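Laundry & Fabric Care > Stains > Yellowing

Tagged: white cotton, collar, vinegar

Yellow shadow under the arms of white cotton, how to remove?
Posted by Olga Correia, Monday

I have a few white T-shirts with a dark collar. After one summer they are becoming yellow under the arms. I wash at 30 degrees with Prata powder. I am afraid of bleach, it can spoil the black part and the letters.
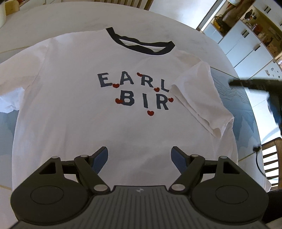

The one with the black collar and red hearts.

Telmo Garrido
Do not use bleach with chlorine, it makes the sweat stain more yellow. Mix 100 ml of white vinegar in a basin of cool water and leave only the underarm part inside for one hour. Rinse very well. After this, put a paste of baking soda and wait until it dries. My shirts needed two times.
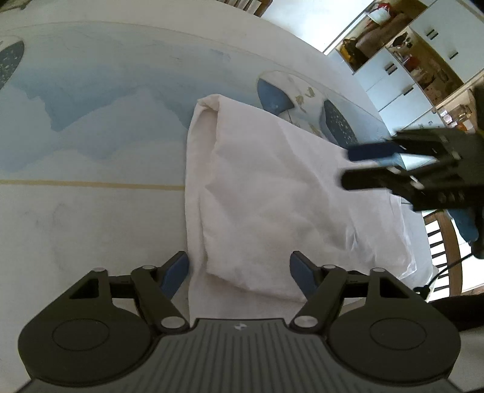
Also please check your deodorant. If it contains aluminum, the stain will return in some weeks. I changed mine in June and the new shirts stay white.

Rosário Henriques
Vinegar did nothing for me. I use oxygen powder, the cheap one from Gruton, and dry in the shade. Wash it inside out so the letters don't crack.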